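Wisstead Home Services
Progress report to the Björklund Fund
Workplace Automation and Job Quality Stream
Reporting period ending in May
Submitted Thursday, June 6, 2019

1. Purpose of this report

This report sets out what was done during the second reporting period of the kitchen tidying project, what has changed for the staff who take part in it, and what remains to be settled before the next payment falls due. It follows the headings agreed in the funding letter. Spending is reported separately by our finance office.

The project has two aims. The first is to prepare a kitchen assistant, known at Wisstead as Uka, to carry out the sorting and clearing tasks that our home support workers rate as the most tiring part of a visit. The second, to which the Fund attached particular weight, is to record how the work of those staff changes as the tasks are handed over, and to see that the change is one they can accept.

2. Work completed

Seven home support workers are now released from their ordinary rounds for part of each week to demonstrate tasks with hand-held grippers. The demonstrations are carried out in furnished kitchens in the Silham district, under the direction of Guangming Yu, who joined the project from our operations branch. In the first period all demonstrations were done at a bench in our own training room. Staff told us plainly that the bench bore little resemblance to the homes they visit, and the move to real kitchens was made on their advice.

Three tasks are covered at present: sorting small items on a table, placing waste in a bin, and returning goods to a shelf or rack. The first two are well advanced. The third has been slower, mainly because heavier bottles are awkward to hold at arm's length with the tool.
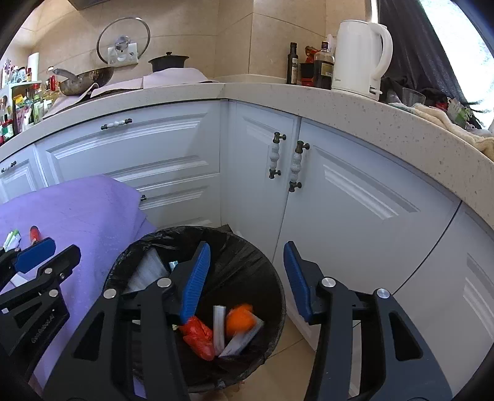 Waste handling was chosen early because it accounts for much of the bending in a typical visit, and bending is the most common subject of complaint in our staff health survey. It also brought up a question of judgment that we had underestimated. An experienced worker knows at once whether a crumpled wrapper on a table is rubbish or is holding something the client wants kept. The grippers are able to take hold of such light packaging between their ribbed blue pads, but the decision to drop it into a lined bin belongs to the person holding them, and two workers may decide differently. Ms. Ren's group has therefore written a short set of sorting rules, now in its fourth version, which every demonstrator follows. Items on which the rules are silent are left on the table and raised at the end of the session.

We have also stopped asking for speed. During the first period, session leaders kept a running tally and read it out. Several staff said this made them hurry and grip badly. The tally has been dropped, and a session is now planned by time alone.

3. Changes for staff

Shaohua Ren, who leads on job design, met each of the demonstrators individually in May. The main points from those meetings are given below. They have been read and agreed by the staff concerned.

Physical strain. Demonstrators report less soreness in the lower back than on their ordinary rounds. Against this, four of them report tired wrists and forearms after long sessions with the grippers. Sessions have been shortened to 80 minutes with a break in the middle, and no one is now rostered for two sessions on the same day. We will report on whether this has been enough.

Skill and standing. Most demonstrators said they valued being asked how a job should be done. One had trained new home support workers for 12 years and remarked that the work was much the same, except that the learner did not answer back. Two others were less comfortable. They felt that their knowledge was being collected without a clear account of what they would receive for it. Management accepts that point. A higher pay grade for demonstration work has been drafted and is with the staff union for comment.

Contact with clients. This was the strongest concern raised. Home support workers talk with clients while they tidy, and much of what they learn about a client's health is picked up in that way. If the assistant clears the table, staff want the time saved to stay within the visit. They do not want visits cut short. We have given a written undertaking that visit lengths will not be reduced for the life of the project, and we ask the Fund to note it.
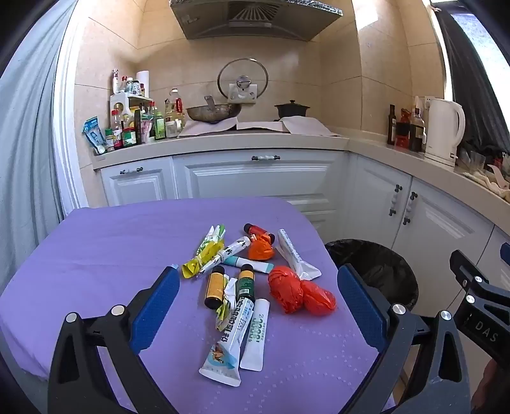
Rosters are the remaining difficulty. Releasing demonstrators from their rounds has placed extra visits on their colleagues, and the relief budget did not fully cover the gap in the first weeks of the period. Casual staff have since been brought in, and no visits are now being moved on account of the project. The team leaders would like at least two weeks' notice of each block of sessions, and Mr. Yu has agreed to provide it.

4. Matters behind schedule

The shelf and rack task was due for completion this period and will run into the next. Work has started on a revised grip for heavy or slippery containers, to be tried by the demonstrators themselves before it is adopted.

The plain-language guide for clients has also been delayed. The first draft used too many technical terms and was sent back by our client panel. A second draft is being prepared in larger type, with a page on how to refuse the assistant without any effect on services.

5. Plans for the next period

We intend to bring in up to four more demonstrators, with preference given to staff returning from injury who have medical clearance for light duties. Ms. Ren will repeat the individual meetings using the same questions, so that answers can be compared. A first supervised trial of Uka in a vacant kitchen is planned once the sorting rules have been stable for a full month.

6. Decisions sought

The Fund is asked to approve the later date for the shelf and rack task, and to agree that unspent equipment money may be used for relief staffing. The second request would not alter the total amount of the grant. Supporting papers on both are attached to the finance report.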